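Zesside Travel Help Desk
Group bookings: deposit showing twice and coach transfer missing from itinerary
Status: Resolved
Last updated December 6, 2022

Customer's message

Hello there, I'm hoping somebody kind can sort this out for me. I booked the walking holiday in June for our rambling club, staying at the Giltent guest house with coach transfers both ways, and when I log in to look at the booking the deposit seems to be there in two places. The total for the party is 3,690 pounds and I paid 2,000 of that by card when I booked. The payments page now shows two lines of 2,000 each, so according to the website I've paid you more than the whole holiday costs! My bank only shows the one payment leaving, I have checked with them on the phone.

The other thing is that the coach from Inskip to the guest house was on the first itinerary you emailed and isn't on the new one. The return journey is still there. I have people in the party who really can't manage with suitcases on the ordinary bus, so I would like to know it hasn't been dropped.

First reply from the help desk

Good morning, and thank you ever so much for setting it all out so clearly, it does make our job easier. My name is Alfie Cropper and I'll be looking after this for you until it's put right. I've had a look at the booking and I can see both lines just as you describe. Only one has a card receipt number next to it, which fits with what your bank told you. Please don't pay the balance online just yet, as the page would work it out wrongly. I've put a hold on the reminder emails too, so you shouldn't be chased for anything in the meantime. 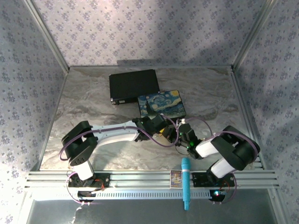

Black case with small metal corners, near the back of the worktop

Second reply from the help desk

Hello again. I've now heard back from our payments people and the second line has been taken off. It was put there when the party's room list was changed, which made the system save the booking again and copy the deposit across with it. Your balance now reads 1,690 pounds, and you're welcome to pay it whenever suits you.

The outward coach went missing at the same moment, I'm sorry to say. I rang Damel, who run the transfers, and they still had your party down for it, so your seats were safe all along. I've added it back and sent you a fresh itinerary (do have a peek in your junk folder if it hasn't turned up). It should say version 2 at the top, and the earlier ones can go in the bin.

Customer's message

Got it, thank you Alfie, coach is there both ways and the balance is right. Could I ask whether the packed lunches are ordered now or nearer the time?

Third reply from the help desk

Lovely, I'm so pleased! Lunches are chosen nearer the time, and the guest house will send you a form with the choices on it. If anybody has an allergy, though, do let us know now and I'll add a note to the booking. I'll close this ticket, but replying to any of these emails will open it again.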